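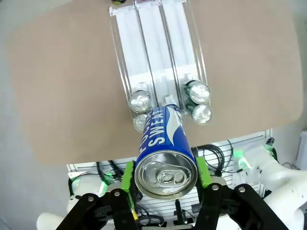
Indthorpe Manipulation Program
Progress report to the Furukawa fund, second period
Work package 3: Wrist-camera policies for can handling

Status: on schedule, one deliverable moved (see Deviations).

Objective for the period

The task is to move beverage cans between a tabletop and a sloped three-channel dispenser rack using only the wrist camera and joint positions as input. The first period showed that a policy trained on one can type did not transfer well to others. This period tested whether relabeling the training data by grasp outcome would close that gap without new hardware.

Data

The training set now holds 1,996 demonstrations, all teleoperated at the Temley site. Each was segmented into approach, close, lift, transfer and release. Segments in which the can rotated between the finger pads during transfer were kept but marked, and the policy was conditioned on that mark. In the first period they had been discarded.

Cans are grasped lying on their sides, with the pads closing across the body near the lid. A grasp there leaves the pull-tab end in view of the wrist camera, and the model uses the end of the can as its main cue for roll and pitch. The side graphics were masked at random in training to limit dependence on any one label.

Results

Evaluation used 9 can designs, with 24 trials per design. Four designs did not appear in training.

- Conditioning on the rotation mark improved placement on the unseen designs. The effect on seen designs was small and within run-to-run variation.
- Label masking alone gave no measurable gain. Combined with conditioning it reduced failed closes, mainly on dark cans.
- Most remaining failures occur at release, when the held can touches a can already in the adjacent channel. The fingers need clearance on both sides, and the wrist camera loses sight of the divider in the last few centimeters of travel.
- Removing force feedback from the baseline did not change the ranking of methods.

The release failures are the main open problem. A scripted retreat with a slower finger opening was tried late in the period and helped in the outer channels only.

Deviations

The cross-site test at Kadunholm was moved to November. The rack there has a different slope, and the calibration procedure had to be rewritten before results could be compared. No change to the budget is requested.

Next period

- Collect over 20 hours of added demonstrations, limited to release beside occupied channels.
- Run the Kadunholm test with the current policy, unmodified.
- Report placement error by channel - the present metric pools all three.
- Deliver the segmented data set and labeling guide to the fund's repository.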